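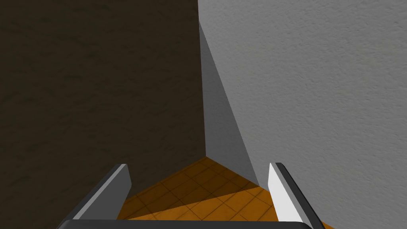

In February I got the task to write the house rules for our simulation runs. I work in a small team at Renach, where we teach a gripper to open drawers and put things away in kitchens, and most of the kitchens exist only in the computer. Until this winter we had no written rules at all. Everybody had his own habits, and when Ilse Prins was ill for two weeks we could not repeat one of her results.

So I sat down with Gijs Willems and we made a list. It became longer than I wanted, but I will share the parts which I think are useful for other small teams.

The first rule is about the start position. Every run starts with the gripper open. Before, some of us started with closed fingers to save a little time, and the logs of the two kinds were mixed in one folder. It took me almost 200 runs to notice it, and I am still a bit ashamed of this.

The second rule is about changing the room. We change the colors and surfaces between runs, so that the model does not learn that a drawer must be white. But the change must come from a number which is saved together with the run. "I took a random one" is no longer accepted. If I cannot build the same kitchen again tomorrow, the run does not count for the report.

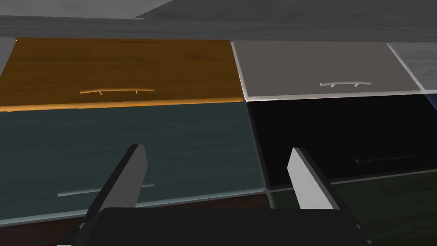

One of our mixed kitchens, with the gripper open in front of the drawers.

The handles gave us the most discussion. Gijs wanted to score only if the drawer is open at the end. I wanted also to write down where the fingers touched first – on the handle, on the front or on the edge of the drawer beside it. On a real cabinet a finger that scratches along the front is a complaint from the customer, even if the drawer opens very nicely. We agreed on my version, but he may leave the field empty in quick tests.

Then there is the rule about failed runs. They stay. We do 100 runs per kitchen, and all 100 are in the table, also the ones where the arm went to the wall and stayed there. A run may be removed only if the simulator itself crashed, and then a second person must sign for it. For us this is usually Godelieve Mertens, who is strict and asks for the log file every time.

Last, the camera view is saved for each run, also when there is nothing interesting to see in it. Disk space was the argument against this. We have now 3000 runs stored and the disk is fine.

The text of the rules is two pages. I still have to write the part about light and shadows, where we do not agree yet how dark a kitchen may be before the test becomes unfair. Gijs has sent me his proposal and I will read it tomorrow morning with my coffee.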